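Plarkitent Suturing Comparison
3 comments · 16 shares

The Plarkitent Suturing Comparison is a bench test for small surgical robot grippers, in which different jaws and cameras are tried on the same kind of artificial tissue. It was started at the Hellside workshop in June and its first notes were published on 11/16/20. The test uses a straight cut and a curved needle, and the stitches are tied one at a time — each with its own knot. 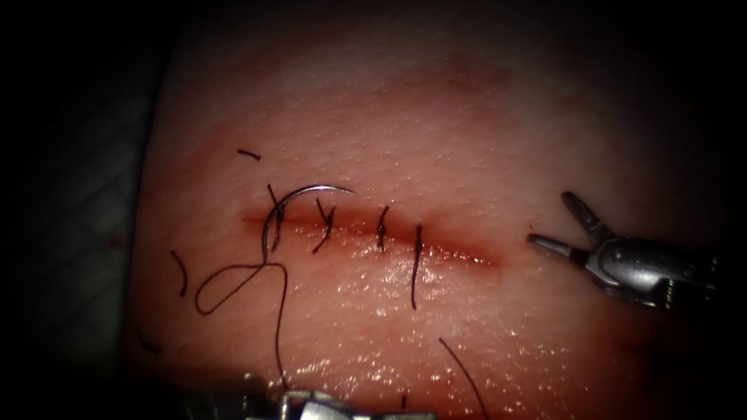

Curved needle at the left end of a row of four stitches, with the right gripper open.

Grippers

Two types of jaw are compared. The Tralteck jaw is slender and holds the needle firmly, but it can slip on thin thread when the wrist is turned far to one side. The Nogueira jaw has a deeper pattern on its inner faces and keeps the thread better, although it opens more slowly. Each pair completes 200 stitches before the jaws are changed. A dropped needle is recorded as a fault, and a thread which is let go too early is recorded separately.

Cameras

The workspace is watched by a fixed camera, and a second, smaller camera is mounted close to the gripper. The fixed view is good for judging the distance between stitches. The close view shows the knots in greater detail, but strong reflections from a shiny surface can confuse the software that follows the thread.
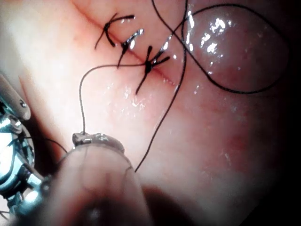

A reader signing as Oldbench objected that the close camera should not be scored together with the fixed one, as a controller that receives both views will always look better than it is. The later notes accept this point and give the results for each camera in its own table.

Controllers

Three controllers have been tried. The first repeats recorded movements, the second is guided by a person at a console, and the third corrects its path 5 times per second from the camera picture.
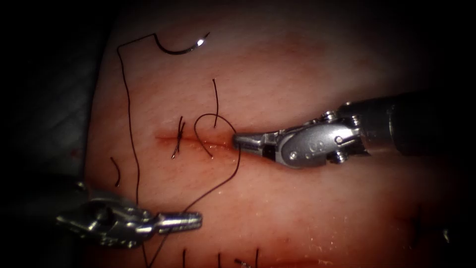
The third controller is the slowest of the group, but it makes fewer faults when a long thread has to be pulled through. Its weak point is the second half of the knot, where one tool can hide the other from the camera. A change to the wrist angle was proposed for the Tralteck jaw and is still under test.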